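Prirnel 30 Vanity with Integrated Basin

White cabinet, glossy white ceramic top
Sold by Hallel Bath & Utility

Price includes cabinet and top. Faucet and drain are sold separately.

What it is

A freestanding bathroom vanity with the sink and the counter made as one piece. The maker calls it a "spa-inspired wash station." We call it a vanity. You wash your hands in it and keep the spare soap underneath.

We were slow to stock this one. Integrated tops have been sold for years as the sink that cleans itself, and we have yet to meet that sink. What you do get is a basin with no separate rim sitting on the counter, so there is no bead of caulk around the bowl to go gray. For a lot of bathrooms that is reason enough to buy it. If you like a deep bowl, keep looking.

The claims, and what we make of them

"Stain-proof." Ceramic is hard to stain, but hair dye left overnight will test it, and so will a leaky can of shaving cream with a rusty bottom. We would say stain resistant and leave it there.

"Nekano easy-glide finish." An optional coating for the top, at extra cost. We put a coated top and a plain top side by side in our staff washroom through August and couldn't tell which was which by the end of the month. You can still order it. We don't push it.

"Generous counter space." There is room for a soap pump and a toothbrush cup. The basin is wide and takes up most of the top – good for washing your face, less good if you own a lot of bottles.

"Fits any faucet." It does not. The deck is drilled for a single-hole faucet. The short Wieczorek single-lever fits well. Tall vessel faucets will splash, and we won't take one back because it splashed.

Sizes and details

Width: 30 inches
Order weight, boxed: 100 pounds
Faucet holes: one
Boxes per order: two (cabinet, top)
Returns: within 23 days, unused, in the original packing

The top travels in its own box. Open it before the delivery driver leaves and run your hand along the edges. A chip found later turns into a long argument with the freight company, and we have lost a few of those.

Fitting it

Allow 4 hours if the plumbing is already where you want it. Level the cabinet first. The basin is shallow, so a cabinet that leans even a little will leave a puddle in one corner. Lift the top with a second person and don't carry it by the faucet hole.

Cleaning it

Most of the cleaning on this vanity is the strip behind the basin. Water collects around the base of any faucet, and on hard water it dries into a white crust that shows up as a dull patch on the gloss. A crumpled cloth pressed onto the back rim beside the faucet, like the blue one in the photo, gets into that spot better than a stiff sponge – and a bit of blue is easy to find again on an all-white top. Use dish soap and warm water. Skip the powder cleansers, whatever the can says about being safe on ceramic, and dry the rim before you hang up the cloth.

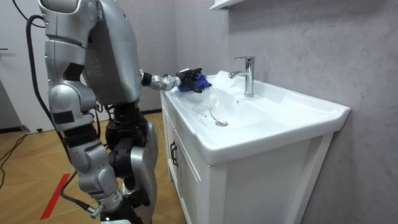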